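Planner refuses to go through a partly open door in sim, costmap shows it as solid

Posted by Zhuoran Gu
Tags: navigation, costmap, simulation, depth

I'm running a point-goal navigation stack in simulation, using Gredell as the planner on top of a Stedura voxel map. Most episodes are fine. The ones that fail nearly all have a door standing partly open between the agent and the goal. The agent gets near the door, stops, spins, and the episode times out.

Out of 2,678 episodes, 44 end this way. The view below is from one of them, a few steps before it stops. The goal is in the next room, near the sofa.

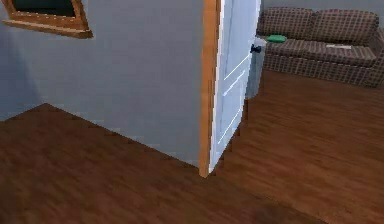

RGB view from a failed episode. Goal is past the door.

In the costmap the whole doorway is lethal, from the casing on one side to the other. The door should only take up a thin slice of that. Agent radius is 0.18 m, cell size is 0.05 m, and inflation is the default. I tried a smaller inflation radius and the agent went through in a few episodes, but then it started clipping table legs elsewhere. Is there a way to fix this only for doors?

Hongmei Meng

Check the voxel map before you touch inflation. Two things to look at.

First, a door seen close to edge-on gives bad depth along its edge. If you downsample the depth image with averaging, pixels at the edge get a value between the door and whatever is behind it. Back-project those and you get points floating in the gap. Switch the downsampling to nearest or min and drop any pixel where the depth jump to its neighbor is too big. I use 0.15 m as the cutoff.

Second, there is something gray and round right behind the door in your image, a bin or a hamper. It's real geometry and it sits next to the open edge, so after inflation the door and the container merge into one blob. Even with clean depth you may lose a good part of the opening there. Dump the raw occupied cells with inflation off and measure what is left. If it's under 0.36 m plus a cell on each side, the planner is right to refuse and the episode should be filtered out of your set.

Also make sure clearing is on. In Stedura, a cell that was marked from a bad angle stays marked unless a later ray passes through it, and if the agent stops and spins in one spot it may never get that ray. I had to raise the clearing range from 3 to 5 meters.

Sihan Feng

just set inflation to 0 and let the collision checker handle it, works for me

Zhenhua Guo

Setting it to 0 will bring back the table leg problem he already described.

I agree with Hongmei on the depth edges. One addition: Gredell has a separate cost scaling factor. Leave the inflation radius where it is and raise the scaling so the cost falls off faster outside the lethal ring. Then the middle of a narrow gap is expensive but still passable. Mine is at 12. It won't help if the raw cells are already blocking the gap, so do the depth part first.

Comment from Zhuoran Gu

The depth downsampling was averaging. Changed it to nearest with the jump cutoff and reran the failed set. Most get through now. Still have to measure the gap by the container in this one.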